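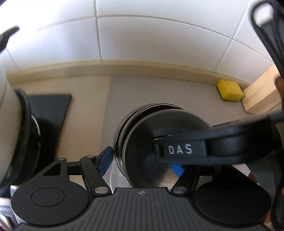 Figure 1. Wrist view during a grasp in the Karnen kitchen set: steel pot between the two blue finger pads, sponge at the back of the counter.

Category: Student Projects / Robotics Software

Grasp Segmentation and Rim Tracking from Hand-Held Gripper Video
Project report, 17 October 2021

1. Scope

The project covers the software between raw wrist video and a training set for a grasping policy. The toolchain is called Brekness. It reads a recording, estimates the gripper pose per image, marks the start and end of each grasp, and writes episodes in a format the policy trainer can load. Hardware design and policy training are outside this report.

2. Input data

The Karnen set has 1,259 episodes recorded in home kitchens. Most involve metal cookware on a counter in front of a tiled wall. The lens is a wide fisheye, so grout lines and counter edges are curved in the raw images. We calibrate once per device and keep the images distorted. Early tests with rectified images lost too much of the outer field, where fixed objects useful for localization tend to lie.

3. Pose estimation

Features are extracted on the raw image and their bearings computed through the fisheye model. A fixed mask removes the gripper body, discs and linkage, since these do not move with the background. Without the mask, the tracker locked onto the ribbed body plate and reported zero motion. Speckled stone gives dense but weak corners. Glossy tile gives few corners and many reflections, and the reflections move with the camera. We reject them with a parallax check over a window of 6 images.

4. Grasp segmentation

Finger opening is measured from the image. The blue pads are segmented by hue, and the distance between their centers is mapped to an opening width through a lookup table. A grasp begins when the width stops changing while the pads are still apart, and ends when it increases again.

The method fails when one pad is hidden by the object. This is common with pots, because one finger goes inside the wall and the other stays outside.

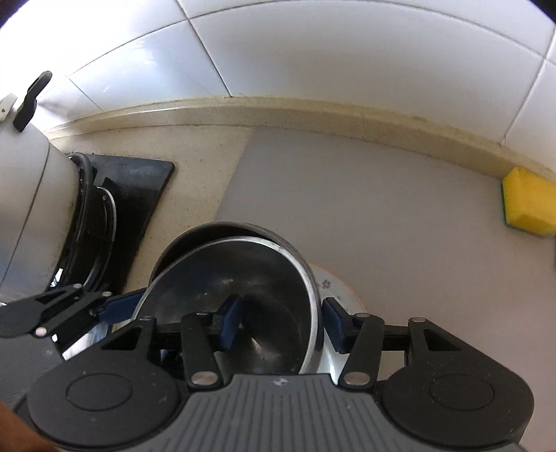 For these cases the segmenter falls back on the linkage. The silver pivot pins are small, bright and usually unobstructed, and their positions give the finger angle directly. The fallback is slower, so it runs only when fewer than two pads are found.

5. Rim detection

Each grasp on an open container is labeled with a rim ellipse. Stacked cookware produces two nearly parallel arcs, and the first version of the detector often fitted one ellipse to both. The current version, based on the Bodnár arc grouping code, splits arcs by the sign of the brightness gradient and keeps the one closest to the finger contact point.

6. Results

We compared the output with hand labels on 80 episodes, 40 of them with stacked containers. Grasp start was stable on both halves. Rim selection was weaker on the stacked half, mainly where a dark inner wall had no clear edge. Hindari, the baseline segmenter we started from, has no fallback for hidden pads and dropped those episodes entirely.

7. Open issues

- Pad hue thresholds are set by hand and need adjusting under warm light.
- Cables and straps crossing the view are not masked.
- Pose drift is not corrected between episodes recorded in the same room.
- The lookup table must be rebuilt whenever finger pads are replaced.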